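Category: Orders and Delivery › Website faults

Plate sets show the wrong stock number after checkout

Opened by Puspita Liem, Zemora online shop, in February. The item is the dark green plate with the pale flower.
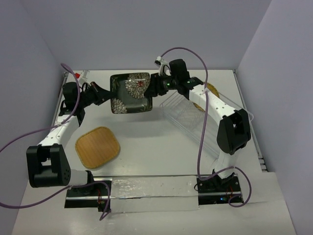 Gaétan Simard replied that he sees the same fault on the bowls, but only when the customer pays with a gift card.

I tested this in the morning. Before the order the page said 166 pieces. I bought three with a normal card and the number stayed at 166. Then I bought one with a gift card and it went down by two. So I think we have two faults – one for each way of paying.

What I tried until now:
- emptied the cache of the shop, no change
- turned off the Nemason stock plug-in and turned it on again, no change
- changed the update time from 18 minutes to three, and the number was correct for the first order only

The colour of the item has no influence. I checked it also with the grey cups.

Lahcen Cherkaoui, 2:40 pm: Please don't change the update time again. With a short time the plug-in can send up to 100 requests together and the Cillau warehouse server refuses them. I have put it back to 18.

Thank you, I did not know this. I looked in the log after your message and the refused requests are there, all from the time of my test. The gift card fault is still present with the old setting.

Status: waiting for Nemason support. Until they answer, Zarmeena corrects the stock by hand before closing.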